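Two hours at the Vomis open day in Noltness

I went to Noltness expecting to be sold something, and for the first twenty minutes I was. There was a lanyard, a tote bag, a film with a lot of slow piano in it, and a woman at the lectern who used the word "empower" often enough that the man next to me started sighing at it. Vomis makes software that lets surgical arms tie stitches by themselves. It wants hospitals to buy it. The people who would have to work beside it were the ones I had come to hear from, and the programme gave them a panel at the end of the afternoon, after the cakes.

The building is a former carpet warehouse on the ring road out towards Sallbridge. Allow plenty of time for parking. The practice room is up a flight of stairs and holds far fewer people than had booked, so we went through in batches and the rest of us drank coffee and read the wall panels.

The panels are worth a word. One says the system has learnt from 2508 recorded stitches. I asked who had tied them. The answer was theatre staff from the Gachanja clinic group, in sessions after their normal lists. I asked whether they had been paid for it and was told that it came under professional development. I wrote that down twice. Another panel promises that every theatre could win back 200 hours a year, and I could find no line on it saying how the sum was done or who gets the hours.

What we were shown upstairs was practice suturing on tissue, and it is good to look at. I won't pretend otherwise. The arms are small where they meet the work, the thread is dark and easy to follow, and the finished knots sit in rows. The guide talked over it the whole time, which was a shame, as I'd have liked ten minutes of quiet to watch. 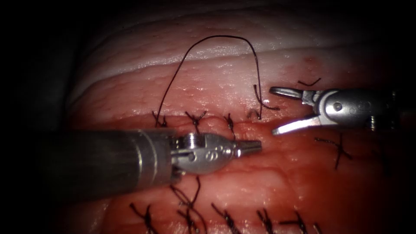
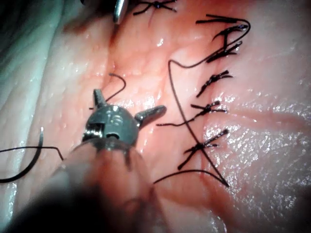

Knots along the seam, and a long strand of thread still loose.

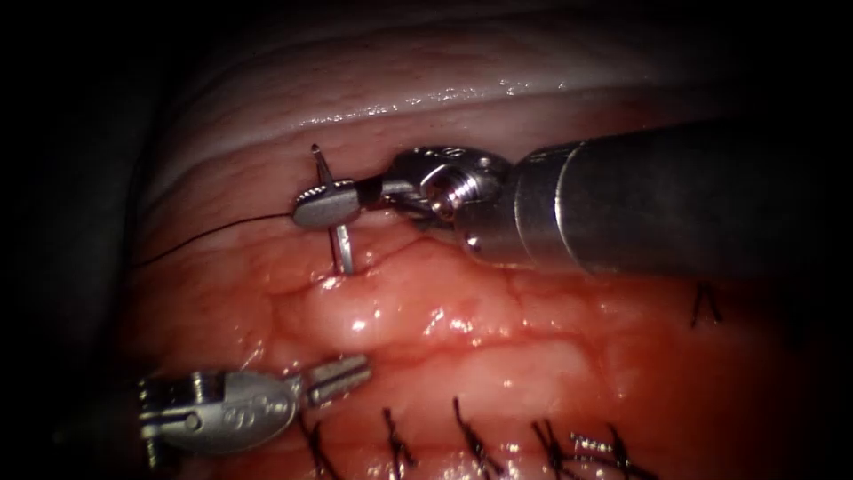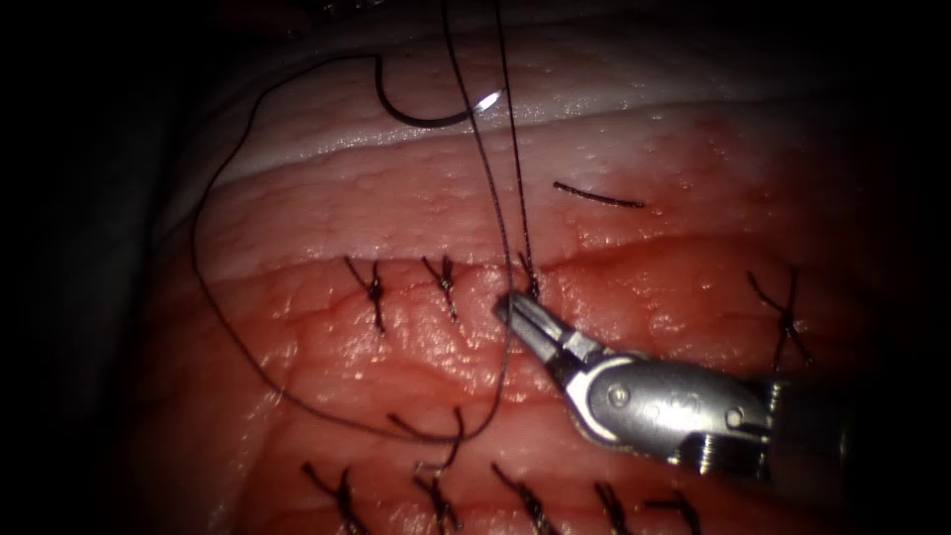
NOLTNESS, May 29, 2020

My trouble with the room was that I couldn't tell how much of what I was seeing was the machine's own doing. I asked. The guide said the session was "supervised autonomy". I asked what the supervisor does. The supervisor watches, and takes over if the thread snags or the needle is held badly. How often is that? It varies. I asked for a number and was offered a leaflet, and the leaflet says "rarely".

A theatre nurse in my batch asked a better question than any of mine. She wanted to know who clears up a bad knot, and whether that person would have had any practice at it if the arms tie all the easy ones. The guide said that was a really great question.

It came back at the panel. Three staff from Gachanja sat behind a table with a Vomis manager at each end, like bookends. I don't think they had been told what to say, but they were careful. One, a surgical assistant, has had the arms in her training suite since November. She likes them for her back and her wrists. Closing used to mean standing bent over at the end of a long list, and now some of it can be done from a chair. I believed her entirely and it seemed to me the best argument made all day. Vomis should put it on a wall in place of the 200 hours.

Then she said what else had changed. Juniors used to learn to close by closing. They stood next to somebody, tied badly, got told off and tied again. In her suite the juniors now spend those sessions at a screen, pressing a key to accept or reject each stitch. The log for her last block of sessions ran to 242 stitches checked and she couldn't remember a single one of them. She said it flatly and one of the bookends moved the discussion on.

The second speaker looks after the instruments. His job has grown. The arms have their own cleaning routine and their own paperwork, and his department got a training day and no extra post. Somebody at the back asked if this was a teething problem. He said his teeth were fine, and got the only proper laugh of the afternoon.

The third was there to speak for managers and mostly did. He told us no jobs would go. Pressed on it, he said no jobs would go in the period covered by the trial, and pressed again he didn't know when that ended. The questions from the floor were sharper than the organisers wanted, I think. One woman asked if a patient would be told. Yes, in the consent form. Would they be told in words? There was a plan to look at the wording.

I don't doubt the stitching. I saw neat knots on a practice piece under a bright light, with staff standing by, and I'd need a good deal more than that before I said anything about a Tuesday-morning list with two people off sick. Vomis wouldn't give me its failure figures. It would give me another tote bag.

If you're thinking of the next one, it's free but you have to book, and they cap it at 300. Skip the film. Ask for an early batch upstairs, and stay for the panel even if it means missing the last direct bus to Sallbridge, as I did. The change at the hospital stop is not well lit.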